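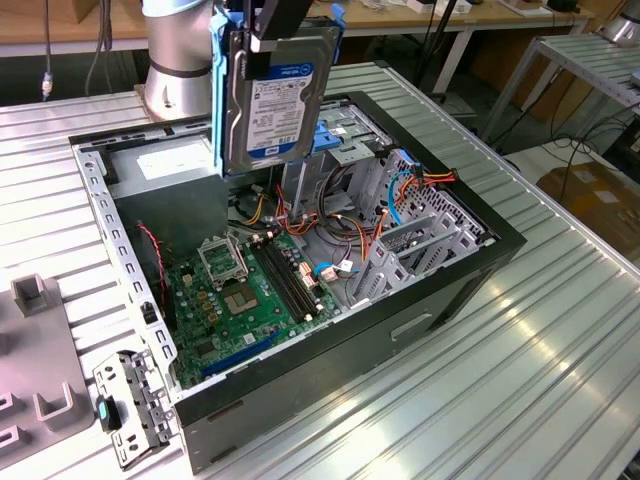
Writing Down the Rules: A Good Practice Guide for a Robot Disassembly and Reassembly Cell

Student project report
Killian Jacquet
April 2, 2023

1. Why rules?

When I picked this project, most people in my year were choosing something with a motor to tune or a network to train. I asked to write the house rules for the desktop computer cell, and I have enjoyed every week of it. I came in thinking of safety standards as the gray pages at the back of the manual. I now think they are some of the most interesting writing in engineering, because every sentence in them is about a person and a machine sharing a space.

The cell is part of the Hunov project, which looks at taking desktop computers apart and putting them back together with robot arms so that good parts can be used again. The arm works on an open tower lying on its side, and one of its regular jobs is bringing a hard drive, held in its plastic caddy, to the drive cage. It sounds simple. It has a cable problem, a static problem, a gripping problem and a people problem, and until this project the answers to all four lived in the heads of whoever had been in the lab longest.

My task was to get those answers onto paper, check them against the published standards, and try the result on people who had never run the cell.

2. What the standards gave me

I started with ISO 10218, which covers industrial robots and is split into one part for the robot and one for the system it is built into. The second part was the useful one for us. The robot on its own is only half the story. Once you add a gripper, a worktable and a computer case full of thin steel edges, you have made a new machine, and whoever put it together has to assess the risks of the whole thing. That changed how I looked at our cell straight away.

ISO/TS 15066 deals with people and robots working close together. We had been using the word "collaborative" pretty loosely — as if buying the right kind of arm settled the matter. What counts is the application. An arm that limits its force may still be carrying something with a hard corner, and a hard drive has plenty of those.

For static electricity I read up on ESD control in general, then went through the handling notes our lab already had from Altent, the workshop that used to prepare our test computers. Their notes were short and very practical, and I borrowed the layout for my own.

3. How I worked

I watched 15 sessions in the cell and wrote down every moment when somebody paused, asked a question or did something differently from the person before. That gave me 29 notes. I sorted them by when they came up: before power on, during setup, while the arm is moving, and after a stop. The sorting took far longer than I expected, mostly because the same habit can belong in more than one place.

Then I wrote a rule for each one that seemed to need it, in words a first-year student could follow without help. I threw out anything that began with "be careful." If I couldn't say what the person should do with their hands, it wasn't a rule yet.

4. The rules, with comments

Before power on

Walk the whole table, including the side you won't be working from. Clear loose screws, brackets and tools out of the arm's path, or put them in a place that is marked on the cell drawing.

Unplug the computer from the wall and leave the power cord where everyone can see it. Do not open a power supply unit under any conditions.

Put on the wrist strap and check it with the tester.

Setting up the case

Side panel off and stored flat. The case must not rock when pressed at any corner.

Move cables out of the drive path by hand. This was the rule I rewrote most. Power and data cables spring back, and a cable that looks clear from the operator's chair can still be sitting where the drive needs to go. The final wording asks the operator to look straight down into the case and then once more from the cage side.

Look at the processor socket. If the retention bracket is up, say so out loud to the second person and write it on the run sheet. The contact area in a socket is easy to damage and a dropped screw is enough to do it.

Gripping a drive

Grip the caddy by its rails whenever there is one. Never program a grip that presses on the circuit board side of a drive.

Set the grip force from the table on the wall and do not raise it to cure a slip. A slip means the fingers or the approach need another look. I am rather proud of this one, and it caused the best argument of the whole project.

While the arm is moving

Hands stay outside the table edge during automatic motion. To reach in, stop the arm first with the protective stop, and confirm the stop on the pendant.

First run of any new program goes at reduced speed, with one person on the enabling device and one watching the part. We need 2 people for this and there is no shortcut.

After a stop

Find out why before you reset. Write the reason down, even if it's "don't know yet."

If the arm is still holding something, support it before opening the gripper.

5. Trying it out

Two students from the Maillard course, neither of whom had used the cell, followed the draft while I sat behind them and kept quiet (hard for me!). They got through the setup with only a few questions, and the questions were great. One asked what "clear" meant in "clear the path." Another wanted to know who decides that a session is over. I had no answer to that, so there is now a line about it: the person holding the pendant ends the session and signs the run sheet.

They skipped the second look at the cables. Both of them did, on separate runs. I have moved that step so it comes directly before the start button, with a box to tick.

6. What is still missing

The guide covers one arm at a time. Work with more than one arm in reach of the same table needs its own risk assessment, and I did not want to guess at it. It also says nothing about laptops, whose batteries bring a different set of dangers.

I would also like measured contact forces for the gripper with a caddy in it. Our grip table comes from trial runs, which is fine for protecting the drive but tells us very little about a hand. The Nendik lab has offered the use of its force gauge in June, and I have left a blank page in the appendix for the results.

The current version of the guide hangs beside the cell in a plastic sleeve, with a pen on a string for corrections. Four have been added so far, and three of them are in the next version.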